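Search this site Enter keywords

Packaging and Distribution, Unit 6: Protective Wrap and Storage Loss

Loss in storage is recorded per lot. A lot at the Dolan warehouse is 3,000 units; the Ukano warehouse uses lots of 2,000. Rates from the two sites must be put on a common base before they are compared. 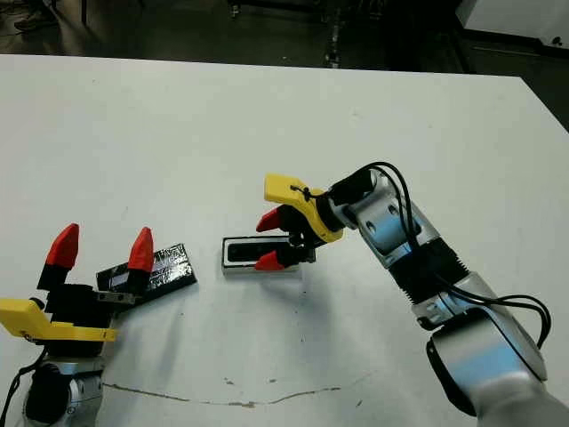 Worked case. Dolan receives one full lot in May. At the closing count 2,525 units are fit for sale, so the loss is 475 units, or 15.8 percent. Units held for rework – 300 in this case – are part of the 475 and are not added again.

Film tension is set at the wrap station. Low tension lets the load shift. High tension crushes corners and thins the film at the edges. 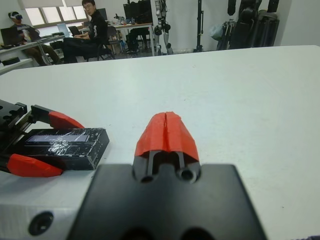
Tape is treated separately from film. It bonds to the surface, and removal can lift print or coating. Record tape damage under code T, film damage under code F.

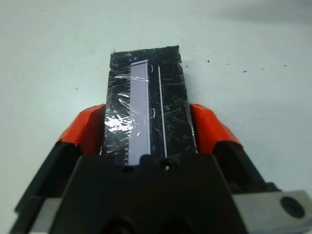
Fig. 6.3. Clear tape over a black surface, with wrinkles and bubbles.

Problem set 6 is due Friday. Show the base used for each rate.

Related items
Unit 5: Pallet Patterns
Unit 7: Returns at Sistent and Leltard
Glossary of Loss Codes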